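제5강 접속함(정션 박스) 열고 닫기: 뚜껑, 나사, 단자

지난 시간 과제에서 Tritstead 교재의 문장을 그대로 옮겨 쓴 사람이 많았다. "뚜껑을 덮으면 내부는 보호된다." 나는 이 문장을 믿지 않는다. 어떤 뚜껑이, 무엇으로부터, 어떤 조건에서 보호하는지 빠져 있다. 오늘은 회색 접속함 하나를 놓고 겉에서 알 수 있는 것과 열어 보아야 아는 것을 나누어 본다.

1. 닫힌 상태에서 읽기

뚜껑과 본체가 만나는 이음선부터 본다. 선이 가늘고 고르게 보이면 다들 "밀폐됨"이라고 적는데, 그건 관찰이 아니고 추측이다. 패킹이 들어 있는지는 밖에서 알 수 없다. 나사 구멍도 마찬가지다. 구멍이 움푹 들어가 있다는 것과 그 안의 나사가 제대로 조여졌다는 것은 별개의 문제다.
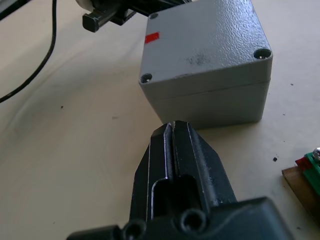

그림 5-1. 닫힌 접속함. 이음선과 모서리의 나사 구멍, 뚜껑 위의 빨간 표시.

빨간 표시에 관해서. Adport 실습서는 색 표시가 있으면 방향 기준으로 삼으라고 한다. 누가, 언제, 왜 붙였는지 모르는 표시를 기준으로 삼는 것은 위험하다. 테이프인지 페인트인지도 확인하지 않고 "상단 표시"라고 적은 보고서는 감점한다. 위치와 색만 적을 것.

도장면의 질감도 자주 과대평가된다. 오돌토돌한 면이 긁힘에 강하다는 말은 흔하지만 수업에서 근거를 가져온 사람은 아직 없었다. Roald Hägglund의 강의록 70쪽에도 같은 주장이 있고 역시 출처가 없다.

2. 연 상태에서 읽기

뚜껑은 안쪽이 위로 오게 내려놓는다. 모서리의 나사 기둥 네 개가 바로 보이고 금이 갔는지 살피기 좋다. 본체는 뚜껑 옆에 두고, 전선은 꺼내기 전에 감긴 모양부터 기록한다. 단자대는 상자 바깥에 따로 늘어놓는다.

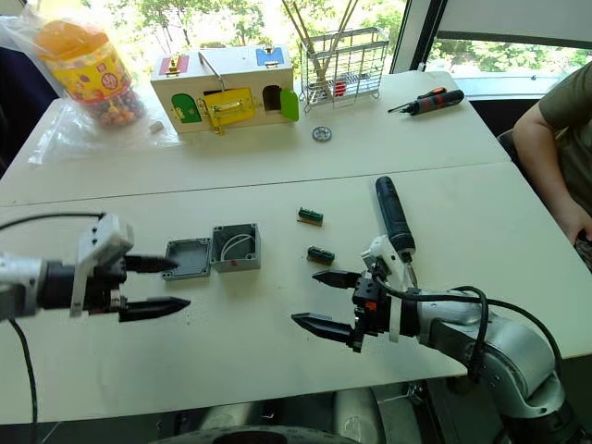

전기설비기초 교과반 | 실습 2분과

그림 5-2에서 흰 전선은 본체 안에 감겨 있고, 녹색 단자대 두 개는 본체 오른쪽에 있다. 여기서 "전선을 단자대에 연결하기 직전"이라고 쓰고 싶어지는데, 분해한 직후라고 해도 배치는 똑같을 수 있다. 순서는 작업 일지로만 확인한다. 일지가 없으면 모른다고 쓴다.

같은 상 위에 다른 물건이 있을 때의 기록법도 짚어 둔다. 뒤쪽의 걸쇠 달린 나무 장난감 상자는 걸쇠와 문의 관계를 비교할 때만 언급하면 된다. 걸쇠는 손으로 여닫고, 접속함 뚜껑은 나사를 돌려야 한다. 비교는 거기까지다. Bouchra Chraibi는 둘을 "같은 잠금 원리"로 묶는데 나는 동의하지 않는다. 사탕 통은 목록에 넣되 분석 대상에서 뺀다.

3. 조임에 관하여

"네 모서리를 대각선 순서로 조금씩 조인다"는 규칙은 대체로 쓸 만하다. 다만 뚜껑이 작고 단단할 때도 차이가 나는지는 의심해 볼 만하다. Ghoneim 배포 자료에는 여닫기 1,000회 후에도 이상이 없었다고 되어 있으나 무엇을 이상으로 보았는지 정의가 없다. 인용하려면 그 점을 함께 적을 것.

과제
닫힌 상태에서 확정할 수 있는 사항과 없는 사항을 표로 작성. 430자 이내. "튼튼해 보인다", "안전해 보인다" 사용 금지.

참고: Inden 용어집의 '함체' 항목. 정의가 느슨하니 비판적으로 읽을 것.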